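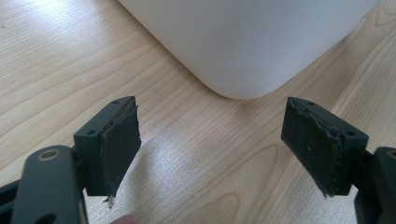

A mesa de madeira clara do Pangaribuan, onde se decide o que cabe em quê.

O Pangaribuan, espaço cultural de Paslow que empresta material para aulas, festas e fins de semana de chuva, vai reabrir o depósito ao público em março, com prateleiras novas e uma regra que a direção descreve como definitiva: cada objeto vai ter uma caixa e cada caixa vai ter um lugar. A regra anterior, também definitiva, era a mesma, mas sem as caixas.

A arrumação dura há mais de quatro meses. O inventário, feito peça a peça, chegou aos 3534 objetos, dos quais 1372 continuam sem sítio atribuído. Na folha afixada à entrada do depósito, estes últimos aparecem numa coluna chamada "a ver". É a coluna mais comprida da folha e a única que continuou numa segunda página.

O sistema escolhido é o da Mirnutis, fornecedora de caixas de plástico branco de cantos arredondados, que o espaço comprou depois de experimentar sacos de pano, cestos e, durante um inverno que a equipa prefere não recordar, caixotes de fruta. As caixas empilham-se bem quando estão vazias. Cheias, depende do que levam dentro, e o que o Pangaribuan guarda raramente tem forma de caixa.

As peças pequenas deram pouco trabalho. Os jogos de tabuleiro foram para um armário, os lenços e as fitas para outro, e os lápis ficaram onde sempre estiveram, que é em toda a parte. A dificuldade começou com o material acolchoado: almofadas, rolos, cunhas e argolas grandes, coisas moles que cedem quando se empurram e que regressam à forma original mal se vira costas. Foi para elas que se criou uma categoria própria, "volumosos", com uma prateleira reforçada ao fundo do depósito e uma etiqueta que já foi mudada duas vezes. Numa das versões lia-se "volumosos e afins". Ninguém soube dizer quais eram os afins.

O debate mais longo foi o do anel amarelo. É um anel grosso, forrado com uma capa cor de mostarda bastante enrugada, e pertence à secção dos volumosos por direito próprio. Deitado, ocupa a prateleira quase toda. Pendurado num gancho, como chegou a ser proposto, tapava o quadro da luz. Restava pô-lo ao alto numa das caixas brancas, solução que tem o mérito de ser rápida e o inconveniente de deixar boa parte do anel do lado de fora. A proposta foi aprovada numa quarta-feira, perto da hora de fecho, circunstância que talvez tenha pesado na votação.

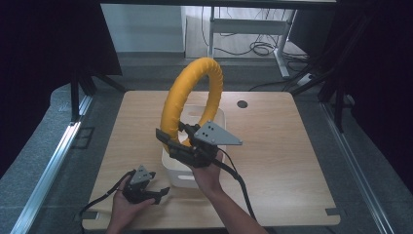

Theda Thiele preferia que os volumosos dispensassem caixa e ficassem simplesmente na prateleira, com uma faixa de tecido à frente para não rolarem. Uma caixa da qual sai metade do conteúdo, argumenta, serve sobretudo para ocupar o chão, e quem vier buscar um anel acolchoado para uma aula das nove da manhã não vai querer levar também o recipiente. Acrescenta que as capas deviam ser lavadas antes de se discutir onde as guardar, e que isso foi dito logo na primeira reunião.

A direção respondeu que a lavagem está prevista, embora sem data, e que a norma das caixas se mantém. Um objeto conta como arrumado, segundo o regulamento agora distribuído, quando "assenta de modo estável no recipiente que lhe foi destinado". O texto não diz nada sobre a parte que fica acima do rebordo. A omissão foi notada por vários leitores atentos do regulamento, que em Paslow são mais do que se pensa.

Para a reabertura ficam também definidas as condições de empréstimo. Cada pessoa poderá levar dois volumosos de cada vez, devendo devolvê-los secos, com a capa vestida do lado certo e dentro da caixa de origem. As peças pequenas mantêm o prazo habitual de uma semana. As devoluções fazem-se na mesa de madeira clara, onde tudo é conferido antes de seguir para a prateleira, e não no corredor, no parapeito da janela ou no banco do jardim, três lugares onde o inventário foi encontrar material dado como perdido.

A empresa Kirbridge, encarregada das prateleiras, já montou as do lado esquerdo. As do lado direito aguardam parafusos de outra medida, pedidos no mês passado e recebidos na mesma medida dos anteriores. Enquanto não chegam os certos, as caixas correspondentes ficam no chão, por ordem alfabética. A ordem alfabética, convém avisar, segue a etiqueta antiga em alguns casos e a nova noutros, pelo que as almofadas podem estar no A ou no V.

Quem quiser ajudar com a coluna "a ver" pode aparecer ao fim da tarde, a partir das seis. Pede-se calçado confortável e alguma firmeza de opinião. Haverá chá, servido noutra sala por causa das capas, e um caderno para sugestões, que já tem uma: comprar caixas maiores. A direção confirmou que a leu e que a Mirnutis faz, de facto, um modelo acima. Falta saber se passa na porta do depósito, medição que ficou marcada para a próxima semana.

Até lá, os pedidos de empréstimo continuam a ser recebidos ao balcão, em papel, e os volumosos já reservados para março serão entregues pela ordem de inscrição. O anel amarelo tem lista de espera.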